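Essais comparatifs de préhenseurs portatifs de Birnwood

Les essais comparatifs de Birnwood sont une série de mesures faites sur des préhenseurs tenus à la main, c'est-à-dire des pinces sans bras robotisé qu'une personne déplace elle-même et dont les enregistrements servent ensuite à l'apprentissage d'un robot. Ils ont été organisés par la société Hokico, avec la participation de l'atelier Risau pour la partie mécanique.

Origine

Le projet a été proposé par Tài Khúc, ingénieur chez Hokico, qui trouvait que les pinces étaient toujours comparées sur des objets trop faciles, comme des cubes ou des gobelets. La première séance a eu lieu le 9/2/18. Ismail Ashour, de Risau, a rédigé le protocole et l'a modifié en mars, après les remarques des opérateurs sur le poids de l'appareil.

Matériel

Deux modèles ont été retenus. Le premier, nommé Sầm, possède des doigts à garniture en V ; le second, Sầm 2, garde la même garniture mais change la course des doigts et la position de la poignée. Sur chaque appareil est fixée une caméra à très grand angle, dont l'image est ronde et entourée de noir. Un cube blanc portant un marqueur carré noir et blanc permet de retrouver la position de la pince dans l'espace.

Déroulement

Chaque modèle est essayé à 4 postes, meublés de façon différente. Le poste de la coiffeuse est considéré comme le plus difficile, à cause des objets minces posés à plat, tels que le crayon et le pinceau de maquillage, et à cause du miroir ovale, qui renvoie une seconde image de la pince et de son marqueur. 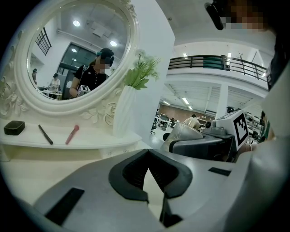 Pourquoi comparer les préhenseurs à la main avant de les monter sur un bras ?
Parce que l'on peut ainsi juger la forme des doigts et la caméra séparément des défauts du bras, et que le changement de modèle demande seulement quelques minutes.

Les prises sont notées selon deux critères : l'objet est soulevé sans glisser, et il est reposé à l'endroit demandé. Une prise qui dure plus de 90 secondes est comptée comme échouée. Au total, 2,000 prises ont été enregistrées, réparties également entre les deux modèles.

Résultats

La garniture en V a donné de bons résultats avec les objets cylindriques, pourvu que la pince arrive perpendiculairement à leur axe. Sầm 2 a été préféré pour les petites boîtes, mais plusieurs opérateurs l'ont jugé fatigant pour le poignet.

Du côté de la vision, les reflets ont causé des erreurs de suivi, le logiciel prenant parfois le marqueur réfléchi pour un marqueur réel. Le rapport recommande d'écarter les détections dont l'orientation est inversée et de masquer la zone du miroir pendant le calcul de la trajectoire.

Critiques

Le protocole a été critiqué pour l'absence d'objets mous et pour la formation trop courte des opérateurs. Ashour a répondu que les textiles feraient l'objet d'une série séparée, dont le protocole n'est pas encore publié.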